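Learning to Sleep in Gundon: Notes from My First Summer

When the editor of this newsletter asked me to write something for the summer number, I first wanted to write about food, because everybody who moves from one country to another writes about food. Then I thought about what I really talk about with my neighbors, on the stairs and at the bus stop, and the answer was sleep. All through August people in our building asked each other one question: did you sleep? So I will write about this.

For those who don't know me, my name is Teguh Purba and I moved to Gundon last fall with my wife and our daughter, who was then five months old. We live on the top floor of the long brick building behind the old Tradach warehouse. The top floor has a beautiful view of the river and, as I learned in June, it also has the roof directly above it. The roof is black. All day it collects the sun, and in the evening it gives everything back to us.

I come from a hot place, and for this reason my colleagues believed I would not suffer. I also believed it. But the house where I grew up was built for heat. It had high ceilings, a tiled floor, and openings above every door where the air could pass. The windows here are made to keep warmth inside, and they do their work very well in every season. In January I was grateful for them. In July I stood before them at two in the morning and had other feelings.

What we tried first

We began with a fan, as everybody does. We bought a Hoshino on a tall stand, and the first night we pointed it directly at the bed. I woke up with a stiff neck and my wife woke up with dry eyes. My downstairs neighbor, Abdul-Rahman Gyamfi, has lived in the building for 27 years and has a strong opinion about fans. He told me that a fan in a hot room only moves the hot air from one side of your face to the other. You must put it by the window after sunset, facing outside, he said, and open another window on the opposite side of the apartment. Then the fan pushes out the old air and the night comes in by itself.

I did not trust this advice completely, and I put the fan facing out mostly to be polite, so that I could tell him I had done it. It was a big improvement. The kitchen window is on the north side, where the courtyard trees are, and after one hour the hallway was cooler than the kitchen had been at dinner. I now go down and borrow his other opinions more often.

The second thing was the curtains. In my mother's house the curtains were open in the day and closed at night, for modesty. Here I do the opposite. On the river side everything is closed by eight in the morning, before the sun comes around the warehouse, and I open it again when the sun has gone. My wife said it was like living inside a suitcase. After a week she was closing the curtains before me.

The bed itself

I had never thought about sheets. A sheet was a sheet, you bought it when the old one had a hole. We came to Gundon with one suitcase of bedding, and half of it was a shiny polyester kind that my aunt gave us for our wedding. It is a very nice color and it does not need ironing. To sleep on it in July is like sleeping on a raincoat.

So we went to the market hall and bought plain cotton. The woman who sells there let me put my hand between two layers of different fabrics, and I could feel the difference after a short time. She also told me something I have repeated to everybody: a higher thread count is not always cooler. A very dense weave can feel soft in the store and then hold the warmth around your body. She sold me the cheaper sheets. I paid 46 for two sets and I have gone back to her since for towels.

Linen is better still, according to Mr. Gyamfi, but linen for a double bed was outside our budget this year. He has one linen sheet that belonged to his mother-in-law and he treats it like a member of the family.

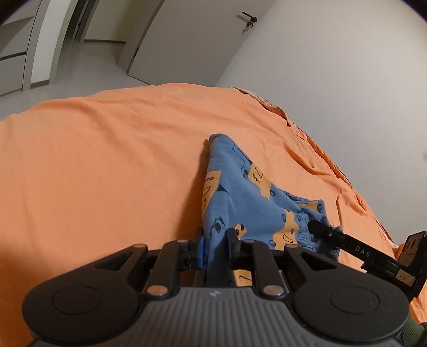

Then comes the question of the mattress. Ours is a foam one, from Plustex, and it arrived rolled up like a big sausage. It was excellent in winter. Foam takes the shape of the body, so a large part of you is in contact with it, and no air goes through. We did not want to buy another mattress, so we tried to put something between. The first try was a thick cotton blanket, folded once, under the sheet. This helped a little. The second was a woven straw mat, which is what my grandmother used, and which I found in a store for beach articles. Under the sheet it makes a small noise when you turn over. I find this noise very pleasant. My wife finds it less pleasant, so the mat is on my side only.

Some people put the pillowcase in the refrigerator before bed. I tried it and it works for the time it takes to read two pages. Also the pillowcase smelled a little like onions. If you want to do this, please use a closed bag.

With a baby it is different

I want to write a part for the other parents, since there are many of us in the building and we meet each other in the laundry room with the same face.

Our daughter was the one who slept worst in the first hot week, and much of this was our fault. We were still dressing her by the clock and the calendar. It was evening, so she wore pajamas with feet, and over them the sleep sack, since this was what we did in the evening. The nurse at the clinic asked me what I was wearing at night and I said, almost nothing. She waited for me to hear my own answer.

She explained to us that the hands and feet of a baby can feel cool even when the baby is too warm, and that it is better to touch the back of the neck or the chest. If the skin there is hot or sweaty, take off a layer. In the very hot nights a diaper and a light cotton shirt can be enough, or only the diaper. She also said not to point the fan at the crib and not to hang a wet cloth over it, which I had been planning to do and had even washed the cloth for. And she reminded us to offer milk more often. I am not a doctor, so please ask at the clinic about your own child. The nurse is there every morning and you don't need an appointment for a question.

A bath before bed helped, but it should be lukewarm. I believed cold would be better. A cold bath makes a baby very awake, and afterward also the parents and the people on the floor below.

The stairs at night

There is one thing I did not expect. On the worst night, when the thermometer in our kitchen did not go down even after midnight, I took my daughter in the carrier and walked down to the courtyard. I thought we would be alone there. But there were people on both benches, and someone had brought out a folding chair from apartment 308 and someone else had a watermelon and a bread knife. Mr. Gyamfi was there in his slippers. We all talked very quietly, because of the open windows, and my daughter fell asleep between one sentence and the next.

In the winter I knew perhaps four people in the building by name. Now I know the family from 105, who have twins and a very large dog, and I know who repairs bicycles, and I know that the man with the serious hat plays the accordion and has agreed not to play it after nine. In my language we have a word for sitting together and talking about nothing for a long time. I have looked for the English one and people suggest "hanging out", but this sounds to me like laundry.

Some practical notes

The building office has agreed to leave the courtyard door unlocked until one in the morning when the heat warning is on. Please close it gently, the hinge is loud.

If you want to try the trick with the two windows, the ones on the stair landings can also be opened, but you need the square key. There is one in the office and one with Mr. Gyamfi.

If you have an older neighbor who lives alone, please knock during the hot days. Bring something cold to drink, and don't be quick to leave. Mrs. on the second floor (she asked me not to print her name) said she was fine three times before she told me that her window was stuck and had been stuck for all the month. It took ten minutes with a screwdriver and some candle wax.

The owner's people will come to look at the roof in the fall. There is talk of painting it with a white coating, which Tradach did on the warehouse and which they say made a difference in their upper storage rooms. There is a sheet by the mailboxes where you can sign if you are in favor. I have signed, and my wife has signed, and the place beneath us is free.

Teguh Purba, top floor, river side
August 25, 2019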